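4 Recording a Garment Folding Task with a Paired Set

This section applies to the Vurkolitz hand-held gripper, paired set, firmware 2643 and later. Complete the pairing procedure in section 3 before you start. A single gripper can record grasping tasks but is not supported for folding.

4.1 Preparing the work surface

A bed, a wide table or a clean floor area can be used. The surface must be large enough for the garment to lie flat with both sleeves out.

1. Pull the sheet or cover tight. Wrinkles in the cover can be picked up together with the garment.
2. Open the curtains or switch on the room light. Do not change the lighting during a session.
3. Place the garment on the surface without smoothing it. The recording starts from the unfolded, uneven state.
4. Check that the battery level of each unit is 75 percent or higher.

Note: Striped and patterned covers are supported. Plain white covers under a plain white garment give poor tracking and should be avoided.

4.2 Identifying the units

Each unit carries a white label with a QR code below the printed number. Scan both codes in the Mạc desktop software in the order left, right. If the order is reversed, the recording is stored with the hands exchanged and cannot be corrected later.

1. Open Devices, then Paired Set.
2. Scan the left unit. Wait for the single tone.
3. Scan the right unit. Wait for the double tone.
4. Hold both units over the work surface with the yellow fingers pointing away from you and the garment in view. 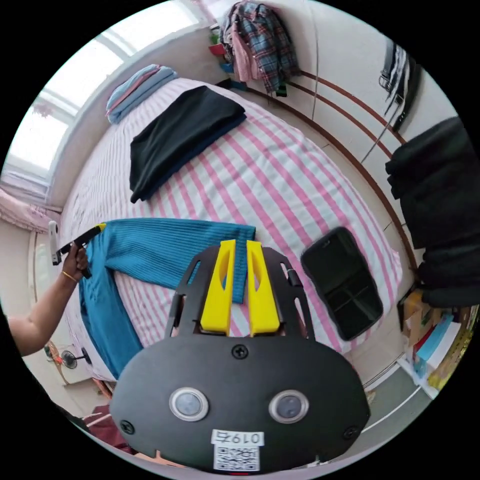

Taltex reports that its operators get fewer lost sessions when they scan the codes again after every break, even when the software still lists both units as connected, and asks for this to be made a numbered step. The present edition leaves it optional. Sites that share several sets between operators should adopt it.

4.3 Starting the session

1. Select the task template Garment, Long Sleeve.
2. Squeeze each handle fully and release it. The software records the open and closed positions of the fingers.
3. Press Start. Keep both units still until the tone sounds.
4. Move toward the garment at normal working speed.

Caution: Keep your own fingers out of the gap between the gripper fingers during step 2 and at all times while recording.

If message 1019 appears, the finger calibration was not accepted. Release both handles, wait for the message to clear, and repeat step 2. If the message returns, inspect the slots in the fingers for lint or thread.

4.4 Folding sequence

Work one side at a time. The unit that is not folding holds the fabric in place.

1. Spread the body of the garment face up. Grasp the fabric at the edges only.
2. Take the first sleeve at the cuff and bring it down until it lies straight along the side of the body.
3. Open the fingers fully before you withdraw. Fingers that are partly closed drag the cuff out of line.
4. Grasp a lower corner of the hem with one unit and keep it closed.
5. Bring the other unit to the hem with its fingers open. Approach from the near edge of the surface.
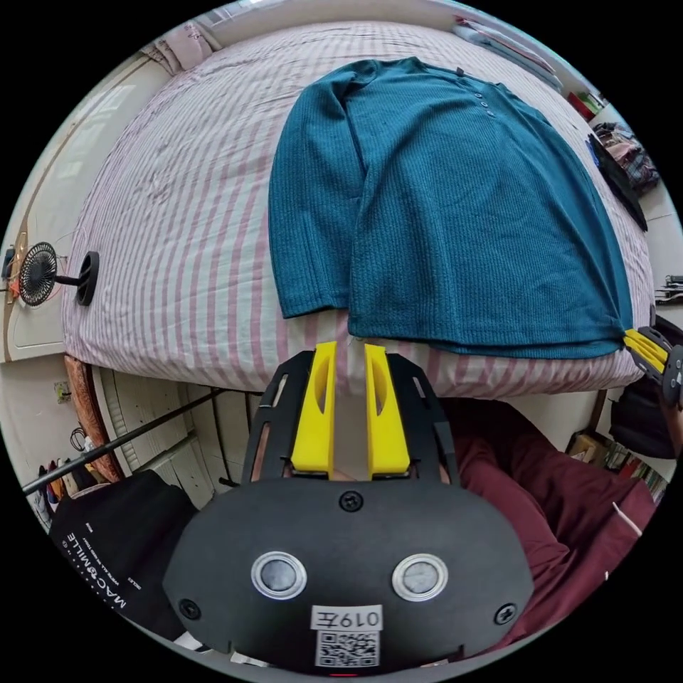
6. Close the second unit on the hem and raise both units together.
7. Carry the hem toward the collar. Lower it before you release.
8. Release one unit, then the other. Releasing both at once is permitted but makes the end of the step harder to mark.
9. Fold the second sleeve in and repeat for the remaining width.

Note: Ribbed knits stretch when lifted by one corner. Lift with both units wherever the sequence allows it.

Note: If a fold fails, do not stop the recording. Open the garment again and repeat the step. Failed attempts are marked in the review screen and can be kept or removed there.

4.5 Ending the session

1. Lower both units and point the fingers down.
2. Press Stop. Do not switch off the units until the transfer bar has closed.
3. Enter the garment type and the surface type.
4. Place the units in the Skerkora charging dock with the labels facing out.

Sessions stay on the units until the transfer is confirmed. To delete a session by hand, see section 6. For replacement of worn fingers, see section 7. Always replace both fingers of a unit as a pair and repeat the calibration in 4.3 before the next recording.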